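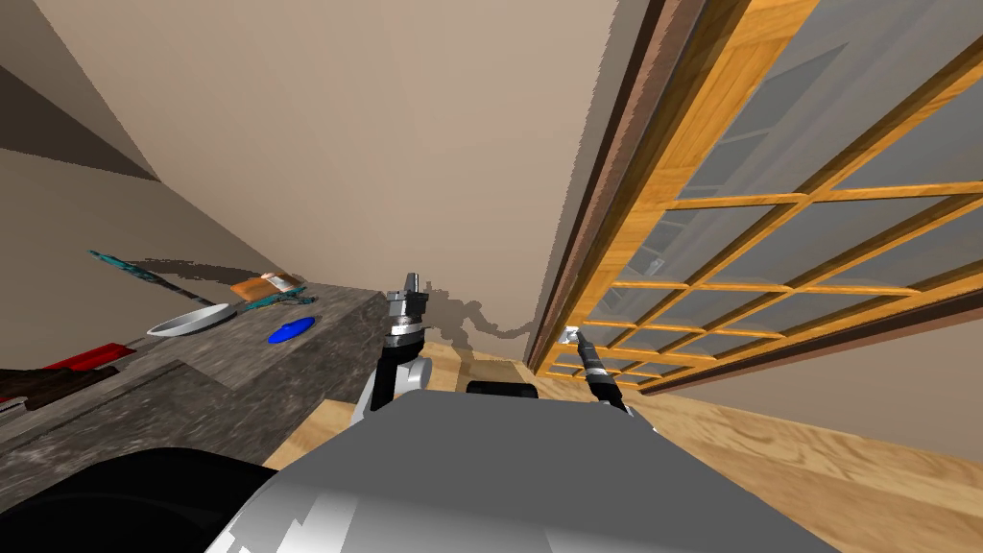 Coltmont publishes good-practice guide for testing household robots in simulation

FLOLHAM, July 19, 2023 – Coltmont today released a good-practice guide for teams that test household robots in simulated homes before running them in real ones. The guide, titled Kadis, sets out how a simulated test should be planned, recorded and reported so that another team can repeat it and get a comparable result.

Kadis is free to download and use. It is voluntary, carries no certification mark and does not replace any safety standard or legal requirement that applies to a finished product.

The guide covers two-armed and single-armed robots that pick up, carry and put down household objects indoors. It does not cover outdoor machines, robots that lift or support people, or software that only plans routes.

"Teams were sending us success rates with no way to tell what had been counted," said Colton Robichaud, who leads the standards group at Coltmont. "One team called a grasp good if the fingers closed on the object. Another wanted it carried across the room. Both reported a percentage, and the two percentages meant different things."

What the guide asks for

Kadis is organized in 7 parts: scope, scene setup, object models, contact and force limits, run records, reporting, and moving to hardware.

Under scene setup, a team must list every fixed surface the arms could reach, including counters, walls, doors and door frames, and state which of them are modeled as solid. Glass must be treated as a solid surface even where the robot's simulated sensors can see through it. The starting position of both arms must be recorded for each run, along with the distance to the nearest fixed surface.

Under object models, the team must give the mass, size and friction values used for each item the robot handles. Where a value has been estimated, the report must say so. Fragile items need a stated force limit, and a run in which the limit is passed is recorded as a failure even if the item stays in the gripper.

The section on contact was the most debated during drafting. Early versions allowed brief contact between an arm and a wall or counter as long as the task was finished. The published text requires every unplanned contact to be logged with its force and duration. Teams may still set their own threshold for ending a run, but the threshold has to be fixed before testing starts and printed next to the results.

A full test under Kadis consists of 1,000 runs per task, split across at least 3 room layouts. Runs that crash or stall for software reasons must be kept in the log and reported separately. They cannot be dropped and replaced.

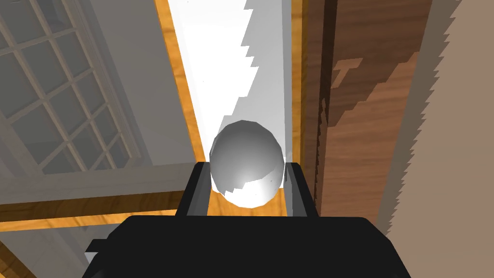

Does a passing result in simulation mean a robot is ready for use in a home?

A simulated result shows how the control software behaved under the conditions that were modeled. Kadis treats it as a first step and calls for supervised trials on real hardware, starting at reduced speed and force, before a robot works near people.

How the guide was written

Coltmont opened a draft for public comment and received 498 comments from developers, test labs and researchers. More than half dealt with reporting and with the handling of unplanned contact. A table showing each comment and the response to it is published with the guide.

The lab at Işık ran the draft procedure on its own household tasks and sent back its logs and a list of steps that were unclear or took too long. Several were rewritten as a result. The instructions for recording random seeds, which had been spread over separate sections, now sit on a single page.

"The record keeping is more work at the start," said Volkan Bilgin, who ran the trial at Işık. "We had to change our scripts so that arm positions and contact forces were saved every time. Once that was in place, a colleague could take an old run, load it and see the same motion. Before that we often couldn't do it with our own tests from the month before."

Bilgin said the trial also turned up object files with the wrong mass. The team corrected the files and repeated the affected tests.

Availability

The guide, a blank report form and a sample scene list can be downloaded from the Coltmont website. Teams already running tests to the public draft can carry on with them, provided the report names the version used. Coltmont will hold an online question session in August for teams that plan to adopt the guide, and corrections to the text will be issued as numbered updates – the original wording will stay available for anyone who needs to check an older report.

About Coltmont

Coltmont writes test procedures and guidance for makers and users of indoor robots. It is based in Flolham.

Press contact: Standards Group, Coltmont, Flolham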